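Wie lernt ein Roboter, ein Hemd zu falten?
Wissen für Kinder ab 9 Jahren
Rubrik: Technik und Forschung
Lesezeit: 14 Minuten mit Versuch

Ein Hemd zusammenzulegen dauert bei einem geübten Menschen wenige Sekunden. Für einen Roboter gehört es zu den schwierigen Aufgaben. Der Grund liegt im Material. Eine Tasse hat immer dieselbe Form, egal wie man sie hinstellt. Ein Hemd hat jedes Mal eine andere. Es kann flach liegen, verdreht sein oder einen Haufen bilden, und ein Ärmel kann unter dem Rücken stecken. Fachleute nennen solche Dinge verformbare Objekte.

Früher hat man Robotern jede Bewegung einzeln vorgeschrieben: Arm zehn Zentimeter nach links, Finger schließen, Arm heben. In einer Fabrik, in der jedes Teil am gleichen Platz liegt, funktioniert das gut. Bei einem Hemd auf einem Bett funktioniert es schlecht, denn die Anweisung passt nur zu genau einer Lage des Stoffs.

Lernen durch Vormachen

Das Projekt Fullia in Mornau benutzt deshalb ein anderes Verfahren. Es heißt Imitationslernen. Imitieren bedeutet nachahmen. Menschen führen eine Aufgabe viele Male aus, die Bewegungen werden aufgezeichnet, und ein Computerprogramm sucht in den Aufzeichnungen nach Regeln.

Dabei gibt es ein Problem. Menschliche Hände haben fünf Finger, der Roboter von Fullia hat an jedem Arm nur zwei. Was eine Hand kann, kann er nicht einfach nachmachen. Die Menschen falten deshalb nicht mit bloßen Händen. Sie halten in jeder Hand einen Greifer mit Griff, und nur die beiden Greiffinger berühren den Stoff. So entstehen Bewegungen, die auch der Roboter ausführen kann. Der Roboter selbst muss beim Aufzeichnen nicht dabei sein.

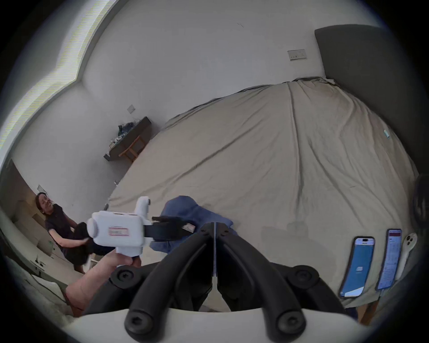

Eine einzelne Ausführung der Aufgabe heißt Demonstration. Sie beginnt mit einem ungeordneten Kleidungsstück und endet, wenn es gefaltet liegt. Für die erste Versuchsreihe hat Fullia 2271 Demonstrationen gesammelt. Das klingt nach viel, aber ein Programm lernt aus wenigen Beispielen nur wenig. Hätte es bloß glatte, gerade liegende Hemden kennengelernt, wüsste es bei einem zerknüllten nicht weiter.

Was wird aufgezeichnet?

Zu jeder Demonstration gehören drei Arten von Daten.

Bilder: Eine Kamera am Greifer nimmt auf, was vor den Fingern liegt. Eine weitere Kamera überblickt die Arbeitsfläche.
Lage: Das System berechnet, wo sich jeder Greifer im Raum befindet und wie er gedreht ist.
Öffnung: Es wird gespeichert, wie weit die beiden Finger auseinanderstehen.

Alle drei müssen zeitlich genau zusammenpassen. Wenn das Bild zu spät kommt, lernt das Programm, neben den Stoff zu greifen. Das Angleichen der Zeiten heißt Synchronisation und wird vor jeder Versuchsreihe geprüft.

Die Aufnahmen entstehen in Wohnräumen — also dort, wo Wäsche sonst auch gefaltet wird. In einem Labor sieht der Hintergrund immer gleich aus. Ein Programm kann sich dann versehentlich den Hintergrund merken und das Hemd kaum beachten. Forschende sprechen in diesem Fall von Überanpassung. Du kannst dir ein Kind vorstellen, das die Lösungen einer Rechenseite auswendig kennt, aber auf der nächsten Seite nicht rechnen kann.

Vom Bild zur Bewegung

Nach dem Sammeln beginnt das Training. Das Programm bekommt ein Kamerabild und soll vorhersagen, wohin sich die Greifer als Nächstes bewegen. Danach wird die Vorhersage mit der Aufzeichnung verglichen. Der Unterschied heißt Fehler. Das Programm wird ein kleines Stück verändert, so dass der Fehler sinkt, und der Vorgang wiederholt sich sehr oft.

Besonders wichtig ist der Moment kurz vor dem Zugreifen. Eine Stofffalte, die nach oben steht, lässt sich mit zwei Fingern gut fassen. Eine glatte Fläche bietet wenig Halt. In der Gruppe heißt eine gut greifbare Stelle Greifpunkt. 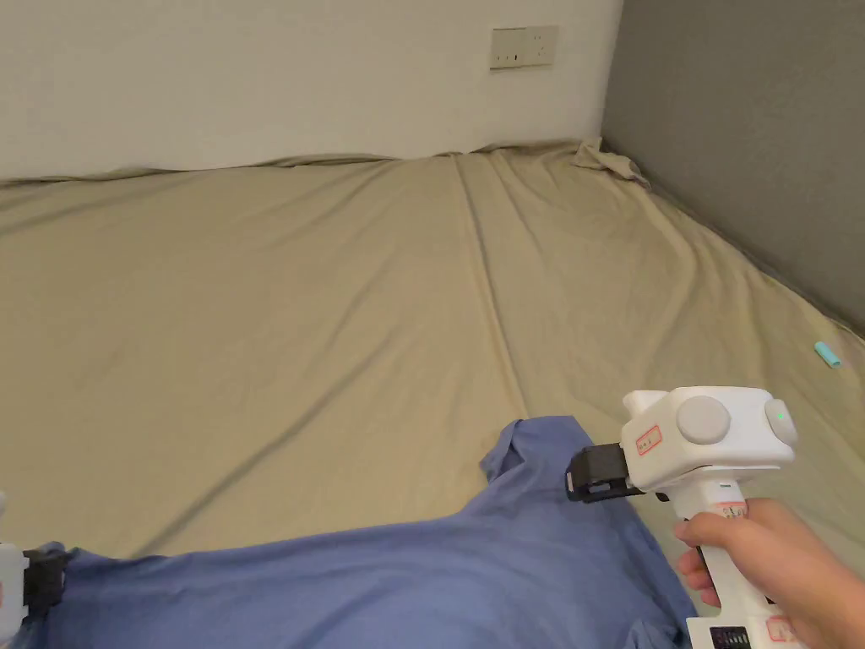
Der Greifer über dem blauen Stoff: Unter den schwarzen Backen steht eine Falte nach oben.

Was kam heraus?

Im Juni wurde das trainierte Programm auf einem Roboter mit zwei Armen getestet. Er steht in Itgate und trägt den Namen Lewis. Es gab 700 Versuche, die Hälfte mit Hemden, die beim Training vorgekommen waren, die andere Hälfte mit unbekannten. Bei den bekannten Hemden gelang das Falten deutlich öfter. Die meisten Fehler passierten beim ersten Griff: Die Finger schlossen sich, hielten aber keinen Stoff. An zweiter Stelle stand der doppelte Griff, bei dem Vorder- und Rückseite zusammen angehoben wurden, obwohl nur eine Lage gemeint war.

In 24 Versuchen griff Lewis daneben, ließ los und griff an einer anderen Stelle neu. Der zweite Griff saß. Das war den Forschenden aufgefallen, denn einen eigenen Befehl dafür gibt es im Programm nicht. Eine mögliche Erklärung: Auch Menschen greifen beim Vormachen manchmal daneben, und solche Demonstrationen wurden nicht gelöscht. Ob die Erklärung stimmt, soll eine zweite Versuchsreihe klären, bei der sie zum Vergleich weggelassen werden.

Versuch für zu Hause

Du brauchst ein T-Shirt und zwei Grillzangen oder Salatzangen aus der Küche. Lege das T-Shirt als Haufen auf einen Tisch. Falte es nur mit den Zangen. Die Hände dürfen den Stoff nicht berühren. Stoppe die Zeit und wiederhole den Versuch fünfmal. Notiere jedes Mal, wo du zuerst zugegriffen hast: am Kragen, am Ärmel oder am Saum. Vergleiche dann die Zeiten.

Wörter zum Nachschlagen

Demonstration: eine einzelne, aufgezeichnete Ausführung der Aufgabe
Greifpunkt: Stelle, an der die Finger den Stoff fassen sollen
Imitationslernen: Lernen aus vorgemachten Bewegungen
Synchronisation: zeitliches Angleichen verschiedener Aufzeichnungen
Überanpassung: Das Programm kennt die Beispiele, kommt aber mit Neuem nicht zurecht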